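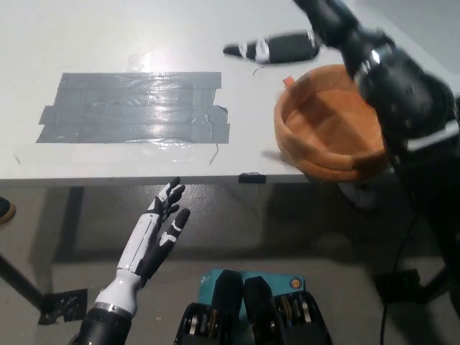 Gray tape on a white tabletop.

The Second Ending

The book came in with a box of others from an estate in Ollville, and Rosalind Van Dusen put it on the repair shelf without looking at the title. It needed a new hinge and its back board was hanging by two threads. She had eleven days of work ahead of it.

When she got to it in February she found it was The Lamps of Gustesska, the third volume, the one where the river city burns. She had read the series at fourteen in a paperback that smelled like a basement. She remembered the queen's brother, the glass ferry, and the last page, where the ferryman lets go of the rope and the story stops.

This copy had 749 pages. She turned to the end out of habit, to check for missing leaves, and read the last paragraph standing up.

The ferryman did not let go of the rope.

She sat down and read backward a page at a time until she found a chapter she knew. It was the council scene, on page 630. After that everything was different. The brother lived. The bridge at the north gate held. A woman named Ansa, who had four lines in the paperback, had most of a chapter to herself and spent it walking home in the snow.

Rosalind called Muñoz, who had run the bookstore in Prorbridge before it closed and who still bought fantasy first printings when he could find them.

"There's no longer version," he said. "I'd know."

"I'm holding it."

"Read me the copyright page."

She read it to him. He was quiet, and she could hear a television in his kitchen.

"That's the regular first printing," he said. "They made 400 of those. I've had six of them through my hands and they all end with the rope."

"Did you read all six?"

"No," he said. "Who would read all six?"

He drove over that afternoon with one of his own. They laid the two books side by side on her bench and turned the pages together. The type was the same and so was the paper. At page 630 they matched down to a broken letter in the third line. On 631 they parted. His copy ended ninety pages before hers did, but when they closed them and stood them up, the books were the same thickness. Muñoz measured them with her calipers and then measured them again.

"Who owned this?" he asked.

She had the estate list in a drawer. It gave the name of a retired surveyor, no children, and an address on the east side of Ollville. There was nothing else with the box except a receipt, dated 02/08/2021, for a snow shovel and a bag of salt.

Muñoz wanted to buy it. He named a price, and then a better one. She said it belonged to the dealer who had sent it, and that she would pass the offer along, and he nodded and put his own copy back in its bag.

"Would you leave yours?" she said. "For a night."

"Why?"

"I want to read them both from the start."

He thought about it — she could see he didn't like it — and then he took the book out again and set it on the bench.

She began with his. She read through supper and past midnight, and it was a better book than she remembered, slower and meaner. She reached the council scene at two in the morning. Then came the fire, the north gate, the ferry. She got to the rope and he let go of it, as he always had, and she cried a little, which she had not done at fourteen.

She made coffee and opened the other one.

By the second chapter she had noticed Ansa. She was at the well when the brother rode in. In the market scene she was selling onions. Rosalind went back to Muñoz's copy to compare, and Ansa was there too, at the same well, with the same onions, in the same words. She had read right past her.

She kept going. It was light out when she came to page 630, and a plow was working its way up the street. She read to the bottom of the page and put her hand flat on it. The two books lay open to the same place, and for as long as she didn't turn the leaf she could not have said which was which.

She had moved them around a good deal in the night, reaching for one and then the other. She looked for the broken hinge. Both of them had it.

She picked the one on the left and turned the page.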